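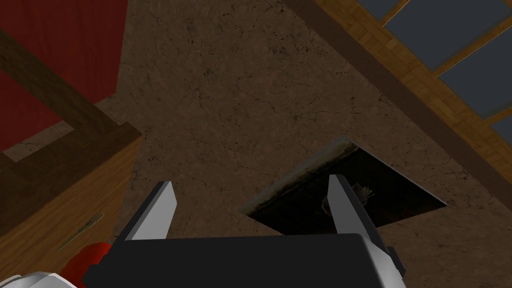
Cracked earthen floor with a square recess, seen from above (computer rendering).

Earthen floors: moisture, cracking and surface finish

Several members have written in since the October issue to ask why their earthen floors crack, and whether the cracks matter. The short answer depends on the depth of the crack and on which layer it starts in. A hairline pattern confined to the finish coat is a surface matter. A crack that can be traced down into the base layer is a fault in the build-up and will return through any repair made from above.

An earthen floor shrinks as its mixing water leaves. The clay fraction does nearly all of the shrinking, and the sand and fiber resist it. When the surface dries faster than the material under it, the top layer is put in tension while the lower part is still at its original volume. Clay has very little tensile strength at that stage, so it opens in a network of cells. The size of the cells is a fair guide to the thickness of the layer that moved: small cells point to a thin skin, large cells to a thicker slab.

The Prydderch workshop floor is a useful case. It was laid in two lifts over a compacted gravel base with a capillary break. The base lift was a coarse mix with chopped straw, the finish a fine sand and clay mix troweled to a thickness of 3/4 inch. Tineke Baker's name appeared in the last issue in connection with this job; the correct spelling is Tineke Bakker. Her drying log shows that the north half, which was shaded and kept closed, came through with almost no visible cracking. The south half took direct sun through an open doorway during the first afternoons and developed a full network. Both halves came out of the same batches.

Mix proportions are the first thing to check. Site clays vary too much for a fixed recipe to be of use, and test patches remain the only dependable method. Make each patch at least two feet square and at full finish thickness, on a piece of the real base. Small samples on a board dry from the edges and will under-report cracking. Increase the sand in steps until the patch dries without cracks, then go one step back if the surface dusts under a fingernail.

Water content comes next. Crews tend to add water late in the day when the mix becomes hard to spread. Every extra bucket adds shrinkage. It is better to wet the base more thoroughly before placing, so that it does not pull water out of the finish from below, and to keep the mix itself stiff.

Drying should be slow and even. Close openings on the sunny side, keep air moving gently across the room, and avoid heaters pointed at the floor. If the surface begins to craze while still leather-hard, mist it lightly and recompress with a steel trowel. Once the color has gone pale across the whole area, recompression no longer works.

Openings and penetrations need separate attention. Floor boxes, cleanouts and access pits interrupt the slab, and the inside corners of a square opening concentrate stress. Diagonal cracks from those corners are common. Set the frame before the base lift goes in, bring the fiber mix tight against it, and lay a strip of open-weave mesh across each corner below the finish. Cover the opening while the floor cures, as an open pit dries the adjoining edge faster than the field.

For hairline cracks in a dry floor, work a slip of the sieved finish mix into the damp cracks with a rubber float, allow it to dry, and repeat if needed. This must be done before oiling. Linseed oil closes the pores, and a clay slip will not bond to an oiled surface. Wider cracks should be cut back to a firm edge and filled in two passes, with sand added to the first.

Oil goes on only when the floor is dry through its full depth. Tape a square of clear plastic to the surface overnight; condensation on the underside means more waiting. Thin the later coats more than the first, and wipe off whatever has not soaked in. Oily rags heat up on their own and should be laid flat outdoors or stored under water in a lidded metal can.

Drying logs from other floors are welcome for the next issue. Please include layer thickness, base type and the side of the building that gets the sun.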